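May 21, 2020

Disassembly bench, Ostby kit on trial

Fourth week with the Ostby teardown package. Besov want a yes or no on it from us, so I am keeping these notes fuller than usual. Test machine is still the Dell tower, laid on its side on the slatted platform, cover off.

Reset the fixture origin first thing. It had drifted 2 mm from the figure I wrote down in March. Stepan Kobzar thinks the clamp bolts want thread lock. Ordered some from Dumlao. 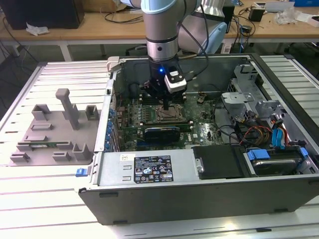

Force limit on the downward approach lowered by a third. The default in the manual is too high for board work and I have told Ostby so. Their reply was that it can be set per part, which we knew. Setting it means editing the job file by hand and restarting the controller, 3 minutes each time.

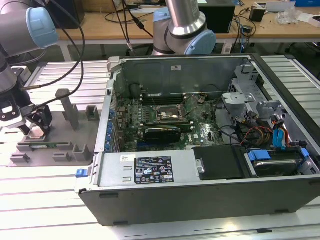 Job 123 covers the memory modules and their places in the grey tray. Ebere Yusuf has rewritten the regrasp step and wants it kept separate from the vendor version. Filed under Droklow on the shared drive.

To do: ask for the price without the service contract. Spare finger pads, 4 sets. Check whether the licence covers both arms.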